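Guides > Robots at home > Small chores

How to find out if a robot can clear your table

By Qianru Feng
August
387 shares | 16 comments

Many people ask me if they can already buy a machine which puts the things from the table to their place. My short answer is: for one object on a tidy table, often yes. For the kitchen after breakfast, not yet. In this guide I explain how you can test it yourself, with a two-armed robot and one snack packet, before you spend money or promise something to your family.
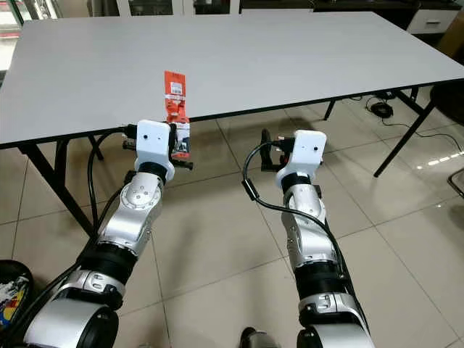
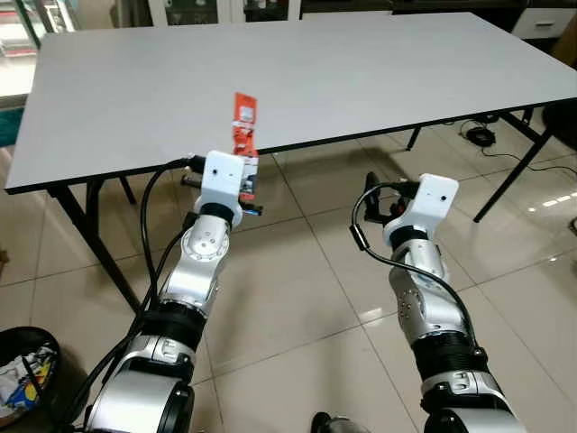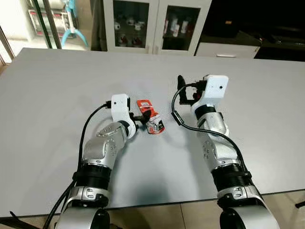 I chose the packet after a long discussion with my colleague Percy Ticona, who wanted to begin with a mug. A mug is heavy and hard, and it has a handle, so you learn mostly about handles. A snack packet is light and it changes its form when you press it. If the grip is too strong you crush what is inside. If it is too weak, the packet slides out when the arm starts to move.

What you need

- A robot with two arms and simple two-finger grippers
- A table with free floor on the side where the robot works
- Several packets of the same kind, because they become soft with use
- A box or a bin as the target
- A notebook

Step 1. Decide what "done" means

Write one sentence before you start. Ours was: "The packet is in the box, closed, and the arm has returned." Without this sentence you will be too kind. When Jerome Pascual did his first tests at Curilbridge, he also counted a packet which hung on the side of the box. Later he had to throw away the whole list and begin again.

Step 2. Start with the packet flat

Put it in the middle of the table, a little diagonal. Let the robot try to pick it up ten times from the same position. Then turn the packet by a quarter and repeat. You will probably see that one direction is much easier. With us it was the short side, where the fingers can close over the sealed end.

Step 3. Hold and wait

Ask the robot to lift the packet and keep it upright for one minute. This looks boring, but a chore in a real house has many interruptions: a child passes, the door rings, somebody needs the drawer. A machine that can only hold things while it moves is not ready for a home.

Step 4. Move away from the table

Now the robot should carry the packet over the table edge and down to the box. Go slowly the first time and keep your hand near the stop button. Look also at the cables of the arms. They need enough length for the lowest position, and they must not catch on a table leg.

Step 5. Make it untidy

Add a second packet, then a newspaper, then switch off one lamp. Change only one thing each time. In our series of 447 tries at Funden, the tidy table gave good results and the newspaper spoiled nearly everything. The fingers took the paper together with the packet, and the program was satisfied with that.

Step 6. Compare with a person

Use the same sentence from Step 1 and measure the time for yourself. I needed two seconds. The robot needed around 16 when all went well. For some people this is no problem at all. Edith Castaño, who tested with us, has weak hands, and she told me she would gladly wait a minute if she does not have to bend down.

How to read your results

Please do not trust a percentage from ten tries. With a small number, one lucky afternoon changes everything. For a chore that should run without supervision I would like to see 1,000 tries in a normal room, with the failures written down also. I have asked several sellers for such a list and have not received one until now.

If your robot passes Steps 2 to 4 but fails in Step 5, you can still use it for one fixed job, for example at a packing table where the same product always arrives in the same place. For the living room I would wait. I will repeat the test with a cloth bag next, and I will write down here how it went.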